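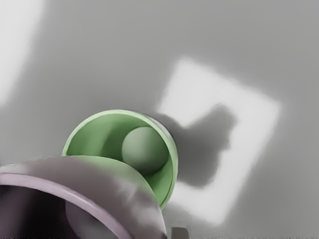 Ticket 166: Headaches and poor sleep after fitting the Zilon phone disc

Search tickets and articles Go

2020-09-28
By the Hutomham support desk
Last updated: Monday, after the customer's second reply
Status: open, waiting on customer
Product: Zilon disc (phone size), bought as a pair
Handset: Rankin, with the removable back

What the customer wrote

Hello there, I hope this has come to the right place, as I wasn't sure whether to use the form or the email address. I bought two of the Zilon discs from your shop at the start of September, one for my own phone and one for the cordless phone in the hall, having read that they were meant to soften the effect of the signal on the body. I followed the leaflet as best I could (it is very small print!) and stuck the first one inside the back cover, over the battery. Ever since then the phone has been getting warm when I charge it, and it drops calls in the kitchen where it never used to. I have also been waking in the night, and I've had a dull headache most mornings, which I had hoped the disc would help with. Have I put it on the wrong way up? I'd be grateful for any advice, and I'm sorry to go on.

First reply from the desk

Thank you so much for writing, and please don't apologise, a long message is far more use to us than a short one. You have come to exactly the right place and the form and the email both land on the same desk anyway.

Before we talk about which way up it goes, would you mind doing one thing for us this evening? Please switch the phone off, let it cool down, take the back cover off and peel the disc away. If the battery looks swollen, or the cover has been sitting a little proud, please don't charge it again, and take it to a phone repair shop. A sticker on top of a battery can press on it if the cover is a tight fit, and the Rankin cover is a tight fit. Our leaflet ought to say so in bigger letters and we have asked for that to be changed.

Then, if all looks well in there, put the cover back without the disc and use the phone as you normally would for two days. Try the kitchen in particular.

As for the headaches and the broken nights, we are a shop and can't tell you what is behind them. If they carry on, or get any worse, do have a word with your doctor or pharmacist, and please don't wait on us before you do.

Customer's first reply

Thank you, that was very kind and very quick. The battery is flat as a pancake, I laid a ruler across it to be sure. The disc came off in one piece but left some glue behind, which I've rubbed off with a dry cloth. I shall report back.

Notes added by the desk

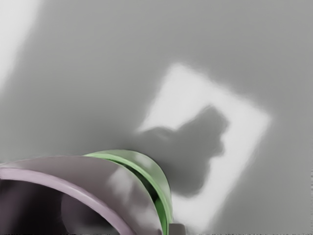

We tried the same thing here with a spare Rankin from the drawer. With the disc fitted over the battery the cover would close, but you had to lean on it, and the lower corner kept lifting. With the disc off it clicked shut straight away. We put it on charge both ways and it did feel warmer to the hand with the disc in, though we only had a hand to judge by and wouldn't want to make too much of that.

The dropped calls are harder to pin down. On this model the aerial runs along the lower part of the back cover. The disc has a metal layer in it, and metal close to an aerial can weaken the signal. A phone with a weak signal generally turns its own power up to reach the mast, so anybody who fitted the disc in the hope of less signal near the head may end up with more of it. We have passed this on to Flerow, who supply the discs to us, and asked whether they have ever measured a phone with one fitted. Their first answer was a copy of the sales leaflet. We've written back to ask again, a bit more plainly.

Until we hear, the advice on this desk is not to fit the disc inside any phone, and anyone asking for their money back is to have it, opened packet or no.

Customer's second reply

Well, two days have gone by and I have some news. The phone stays cool on the charger now, or no warmer than it ever was, and I had a whole conversation with my sister in the kitchen without losing her once, and she can talk. So that seems to be that, as far as the calls go.

The nights are a bit better but I can't say they're mended. I did notice, once I was paying attention, that I had started keeping the phone on the bedside table since I got the disc, thinking it was safe to have it there, and I look at it when I wake up. I used to leave it downstairs. Could that be something to do with it? I still had a headache on one of the mornings. I haven't taken the disc off the hall telephone as I couldn't get the back open.

Second reply from the desk

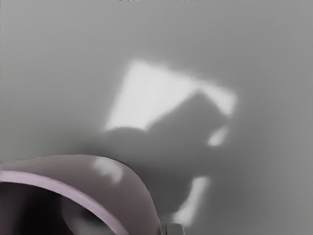
What a relief about the kitchen, and do give your sister our regards. We're very glad the phone has settled down.

Your question about the bedside table is a good one. A lit screen in the small hours, and whatever happens to be on it, keeps plenty of people awake, so moving the phone back downstairs would be a sensible next thing to try. If you've been using it as your alarm, an ordinary clock will do the job. Perhaps give it 13 nights or so, jotting down each morning how you slept and whether your head hurt. If you do go and see your doctor, that little list will be handy to take along. It's worth mentioning how long it has been since your last eye test, too, if it's been a while.

If you would simply like the phone to be further from you, and plenty of our customers do feel happier that way, these cost nothing:

- use the loudspeaker, or the earphones that came in the box
- send a text where a text will do
- turn on flight mode overnight if the phone must stay upstairs
- keep long calls for a spot where the signal is strong

For the hall telephone, slide the back cover downwards with both thumbs, just under the small arrow. It can be stiff. If it won't shift, leave it be and tell us the model number from the underside of the base, and we'll look it up for you.

We have put the refund for both discs through this afternoon. Please allow up to 5 working days for it to reach your account. There is no need to post anything back to Hutomham, though if you'd like to send us the one you took off, we would be glad to have it to show to Flerow.

Still to do

Customer to send the model number of the hall telephone, if needed.
Desk to chase Flerow about measurements.
Desk to check that the new leaflet wording about tight covers has gone to the printer.
Ticket to stay open until the customer writes again.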